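March 16, 2026

Finally got to the Mellow cell today! I've been putting off its checkup since October (bad, I know), and the hour counter was sitting at 3,231 when I walked in. Cleaned the table, went over the bolts holding the maple board, then put the blocks on and had the arm run its slow moves over them so I could watch how low the rod comes.
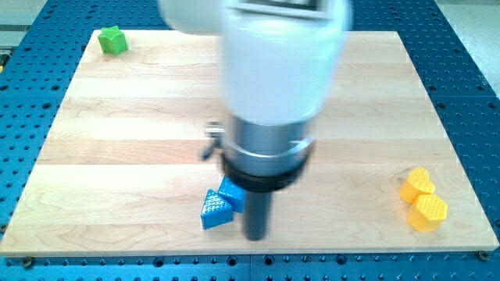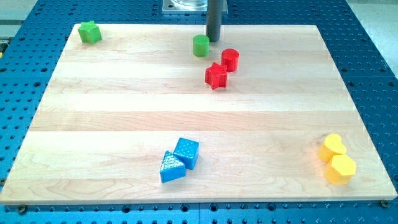 Blue pair and yellow pair on the board both times, and the green star way off in its corner.

Sang-wook Hwang thinks I'm checking the wrong thing first. He wrote back that the height is hardly ever the trouble on these, that I should redo the zero on the wrist joint before touching any offsets, and that if I don't, I'll be chasing the same 2 millimeters again next month. Ugh. He's probably right - he was right about the collar too.

So I did the wrist zero after lunch. Took 11 tries to get numbers I liked, and I typed them all into the Groreo log, even the ugly ones. Then I changed the height offset anyway, just a hair, and saved the old value in case I regret it.

Still to do: grease (the Pelletier tube is nearly empty, need to order), and the cable tie behind the base that I keep walking past. I left the program at half speed overnight with a note on the pendant - tomorrow I'll try it at full and see if the wrist stays put.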